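Frequently asked questions about craniosacral and bodywork sessions at Prellitz

Last updated 6 December 2019

What happens in a first session?
We spend the first part talking. You will be asked about your health history, any operations or injuries, medicines you take, and what made you book. After that you lie on a padded table, fully dressed, and the practitioner places their hands lightly on your feet, lower back, neck or head. The contact is still for long stretches. Some people expect more movement and are surprised by how little there is.

How long is a session?
The first one is 75 minutes. Later ones are an hour. Please come a few minutes early the first time so you can fill in the intake form, or print it from the Forms page and bring it with you.

What should I wear?
Loose, comfortable clothes. Avoid belts, heavy buttons and jeans with thick seams. You will be asked to take off your shoes and glasses. Long earrings get in the way when we work at the neck.

Does it hurt?
It should not. The touch is light. If a position is uncomfortable, say so and we will change it. You can ask to stop at any point, and you do not have to give a reason.

Can I eat beforehand?
A light meal is fine. Most clients find it hard to settle right after a big lunch.

What will I feel?
It varies a lot. Clients have mentioned warmth, heaviness, a slow rocking feeling, or nothing much at all. Many fall asleep. Feeling nothing during the session is common and does not mean you need to book a longer one.

How many sessions will I need?
We suggest 3 to begin with, spaced a week or two apart, and then a talk about whether to go on. We do not sell large packages. If you are not noticing any benefit by then, we will say so and may suggest something else.

Is this a medical treatment?
No. We do not diagnose illness and we do not prescribe. Research on craniosacral work is limited, and we make no claim to cure anything. Keep taking your medicines and keep your doctor's appointments. If you have a new or worsening symptom, see your doctor first.

Are there times when I should not come?
Yes. Do not book if you have had a recent head injury, a stroke, a brain bleed or a skull fracture, or if you have raised pressure in the skull. Ask your doctor before booking if you have had spinal surgery or a spinal tap. Please also stay home if you have a fever.

Can I come while pregnant?
Yes, with your midwife's or doctor's agreement. You can lie on your side with cushions, and we can work with you seated if that is easier.

Do you see children?
We see children at the Foner Street rooms only. A parent or guardian stays in the room the whole time. Sessions are shorter, usually 30 minutes, and younger children may sit up or play while we work.

Where are you?
The main rooms are at 191 Foner Street, on the ground floor. There is a step-free entrance on the Sayce Avenue side - ring the lower bell. We also have a room in Unerwood on Tuesdays, which is up a flight of stairs with no elevator.

Where can I park?
There are 2 spaces behind the building, and they fill up early. Street parking on Sayce Avenue is free after 11 in the morning.

What if I need to cancel?
Give us a full day's notice and there is no charge. With less notice we charge half the fee, except in case of illness.

Do you take insurance?
We do not bill insurers directly. We can give you a dated receipt to send in yourself, but check with your plan first, as many do not cover this kind of work.

Do you offer training?
An introductory weekend runs each June. It is open to anyone, and no background in bodywork is needed. Dates go up on the Courses page. 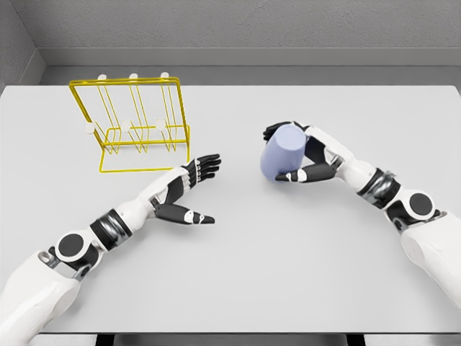 Places on the weekend are held once the deposit is paid. If the course is full, write to the front desk and ask to be put on the waiting list.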